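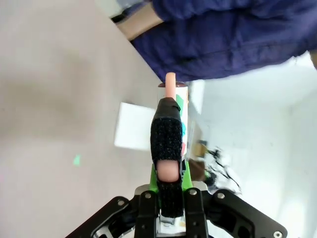 9월 화실 모임 회의록

이번에도 제가 적습니다. 지난달에 글씨 못 알아보겠다는 분이 계셔서 이번엔 바로 타자로 쳤어요. 빠진 얘기 있으면 댓글로 달아 주세요!

금요일 저녁 7시에 시작했습니다. 비르테(Birthe Lauritsen) 님은 버스를 놓쳐서 조금 늦으셨고요.

1. 가을 전시
장소는 Jidlow 2층으로 확정! 저는 솔직히 Pelletier 쪽 벽이 더 탐났는데(그 높은 천장...) 대관료 얘기 듣고 바로 손 내렸어요. 작품은 전부 합쳐 30점까지 걸 수 있고, 한 사람이 2점씩 먼저 내고 남는 자리는 다시 나누기로 했습니다. 대형 캔버스 하시는 분들은 세로 길이를 미리 알려 주세요. 계단이 꽤 좁더라고요.

2. 제목
여기서 시간 다 썼습니다 ㅎㅎ 비르테 님이 '덜 마른 것들'을 내셨고 저는 듣자마자 좋았는데, 유화 안 하는 사람은 어쩌냐는 의견이 있었어요. 판화 쪽에서는 그냥 번호만 붙이자고 했고요. 결국 못 정하고 다음 모임으로 넘깁니다. 후보는 그때까지 계속 받아요.

3. 엽서
100장 찍습니다. 앞면 그림은 비르테 님의 항구 연작 중 파란 것으로 하자는 데 다들 찬성. 뒷면 글은 제가 쓰기로 했는데, 왜 손을 들었는지 벌써 후회 중이에요.

4. Skavedar 벽화 답사
1972년에 그려진 벽화인데 내년에 건물 외벽 공사가 있다고 해서 그 전에 다 같이 보러 가자는 제안이 나왔습니다. 저는 무조건 갑니다. 스케치북 들고 가서 오전 내내 그리고 점심 먹고 오는 일정이고, 차 가져오실 수 있는 분은 저한테 연락 주세요.

5. 기타
- Helix 물감 공동 구매는 흰색과 번트 엄버만 먼저 주문하기로 함. 나머지 색은 의견이 너무 갈려서 보류.
- 이젤 하나가 다리 나사가 헐거워요. 제가 집에서 드라이버 가져올게요.
- 개수대에 붓 담가 두고 가지 않기. (저도 찔립니다)

9시 조금 넘어서 끝났고, 다음 모임 날짜는 단체방에서 투표합니다.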